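26/6/23 染料间笔记

茜草第三轮,接着上次没写完的地方。

棉布小样昨晚从明矾浴里捞出来,今早下缸。缸温守在 43 度,守得我腰疼。Kiprono Lema 坚持说茜草过热就出棕,我三月份不信,染出一匹颜色像隔夜茶的布,现在还垫在水槽底下,吸水性倒是不错。

粉是 Dotamar 的新批次,袋子上写"特细"。过筛之后剩在筛网上的那一层足够铺条小路。下次还是买根自己磨,磨粉机的噪音至少不会在袋子上自称特细。

水的问题:自来水硬,茜草喜欢硬水,这一点上我们楼的管道难得帮了忙。靛那边就没这么走运,缸面的铜色浮沫今天又薄了,闻着也不对,有点像煮过头的卷心菜。加了一小勺果糖,盖上盖子,不去看它。我没忍住,看了两次。没变化。

小样编号照旧,布角打结:2 个结是只媒染明矾,3 个结是明矾加一点铁。上周有人把结解开了,说是"看着乱"。请不要解结。结就是标签。

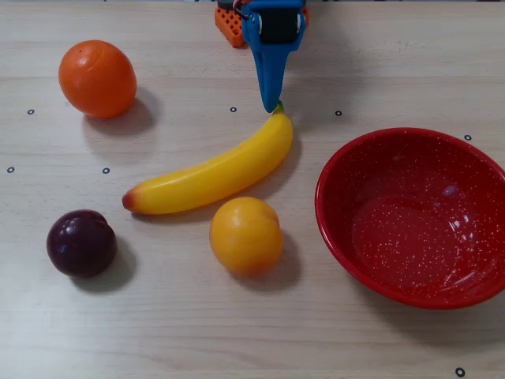

茜草的红到底该叫什么红,这件事我和 Kiprono 从早上吵到午饭。他要写"砖红",我说砖有好多种,Rashidi 那本旧色样册里光砖就占了整整一页,彼此谁也不像谁。订单上客人写的是"要搪瓷碗那种红",我起初觉得这是句废话,后来想想,桌上那只红搪瓷碗倒真算个参照:搪瓷的红是釉的红,光打在面上就弹回来,棉布的红是吃进纤维里的,光进去了要绕一圈才肯出来。拿布去追搪瓷,追到死也差那一层亮。所以给客人的回信里打算老实写:色相可以靠近,光泽免谈。Kiprono 说"免谈"太凶,改成"另议"。意思一样,显得我们有涵养。

下午出缸。明矾那组偏橙,比预想的暖,洗过一遍退了些浮色,剩下的还算踏实。加铁那组暗得很快,铁可能还是下多了,那个小勺子谁都说是平勺,每个人的平法不同。建议改用秤。秤的电池没了,写在这里,免得又等到下一个夏天。

皂洗用的中性皂,Zernora 那款。冲到水清为止。冲到后来我怀疑水清了,是眼睛累了,于是换 Kiprono 来看,他说还红。又冲。

晾布:阴干,别挂窗边。窗边那根绳子看着顺手,三月那批就是挂在那儿,朝外一面晒浅了,折痕清清楚楚,客人还夸有层次。我没解释。

耐光测试条剪了 6 条,一半用黑卡纸遮住,夹在南窗玻璃上。Drurinar 那边想要结果,我回说等晒够了再说。他们问什么叫晒够,我说看天。对方没再回,估计是在查天气预报。

余液没倒,还有颜色,留着染羊毛线。羊毛比棉好说话,剩汤剩水也肯吃。桶盖上贴了条子,写的"茜草余液,非汤"。

待办:
秤的电池
铁媒染重做,用量减半
靛缸明早测 pH,测之前别搅
给客人的回信,等布干透剪一角附上
水槽底下那匹布,暂不处理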